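Section 5. Recording a demonstration at the table

Before you begin this section, please finish the calibration of the hand-held gripper as described in Section 4. The reader should already know how to start and stop a recording on the Plelum logger. What follows concerns only the task we call "mouse to table", which is used for the release-timing study.

The study asks one question: can a policy learn when to open the fingers from hand-held demonstrations alone, without a force signal? For this reason the way you grip and the way you let go are more important than the path between them.

5.1 Preparing the table

1. Clear enough space in the near half of the table so that your forearm can move without touching anything.
2. Put the mouse pad within easy reach. It does not need to be straight.
3. Leave the books and the plant on the table at the far end. The tracking needs fixed things with strong edges, and a bare table gives a poor result.
4. Push the chairs in. A chair which moves during a recording will disturb the tracking.
5. Switch the mouse off at its underside, if it has a switch.

Note: The objects may be moved between sessions, but not during one session. If somebody takes a book away, close the session and map the table again.

5.2 Gripping

1. Hold the gripper with the camera looking forward along the table, and start the recording.
2. Wait until the logger beeps twice.
3. Approach the mouse from behind, with the fingers open wider than its shell.
4. Lower the fingers until the pads are at the two sides of the mouse, then close slowly. Both pads should touch at nearly the same moment.
5. Hold still for one second before you lift. The segmentation script looks for this pause.
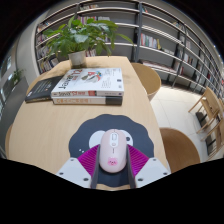 Hiwot Lemma: I would make step 5 stronger. In my sessions I held for less than a second many times, and the script joined the closing and the lifting into one segment. I had to cut these by hand, and it cost me most of a Tuesday. Please count "one and two" in your head before you lift.

We have kept the one second in the step, as it is the minimum which the script accepts, but a longer pause does no harm.

CAUTION: Do not squeeze after the pads have made contact. The soft fingers bend outwards under load, and the width reading then becomes smaller than the real width of the object. A demonstration with this fault looks normal when you play it back, but it teaches the policy a wrong closing value.

5.3 Moving and releasing

1. Lift the mouse by a small amount only. Two fingers' height is enough.
2. Move it sideways to a free place on the bare wood – do not drag it.
3. Lower it until you feel the table, and pause again for one second.
4. Open the fingers in one smooth movement.
5. Draw the gripper back towards yourself. Do not lift it straight up, or a pad may catch the shell.
6. Stop the recording when the mouse is no longer between the fingers.

Note: The fingers do not have to be centred on the mouse at the end. Small differences between operators are useful to us and should not be corrected.

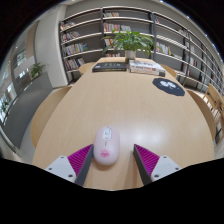

Figure 5-2. Open fingers and mouse on the bare tabletop, with the mat to the right.

5.4 What to keep and what to discard

Keep a recording if the mouse slipped a little but stayed between the pads. Discard it if the mouse fell, if tracking was lost, or if your other hand came into view. Write the reason in the session sheet; a single word is sufficient.

In the first round we recorded 274 demonstrations. Of these, 31 were discarded for lost tracking and 19 for a missing pause before the release. With the remaining ones, the trained policy opened too early mainly when the mouse was lowered at an angle. Berhanu Wubshet is now preparing a second round with more tilted approaches – see Section 7 for the angles.

If you change the finger pads, repeat Section 4 before you record again, and begin a new session sheet.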